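Trernis counter check, September
Item: hard case with printed lid, plus keys. Tag 892.

1. Countertop clear of grit -- OK. Love this speckled top, crumbs can't scratch what you wipe first!

2. Keys out from under the case -- see comment.

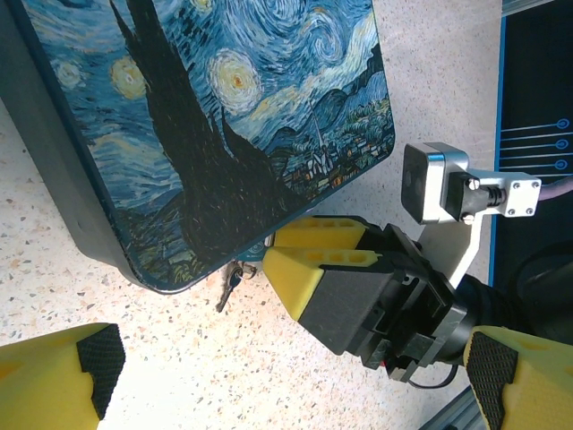 Keys beside the case, fob partly under the lid edge.

3. Lid print -- check the village and the steeple for scuffs under bright light.
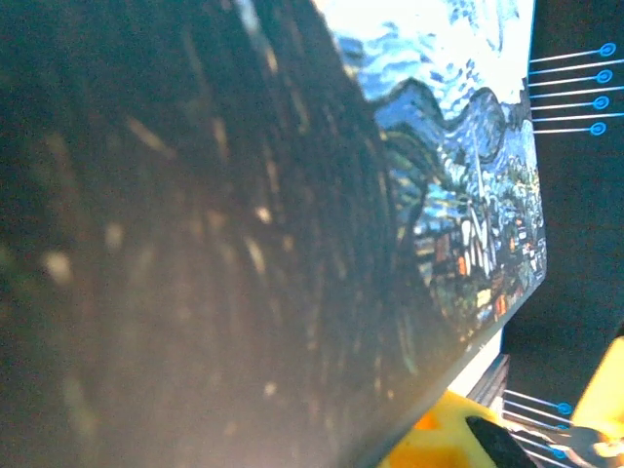

Tilt it a little if glare washes out the sky. Such a great print!

4. Hold level before opening -- still to do. 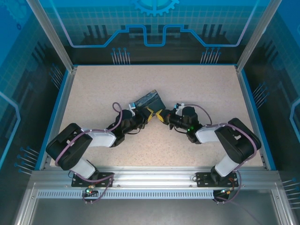
5. Sign the Undudora sheet by 10.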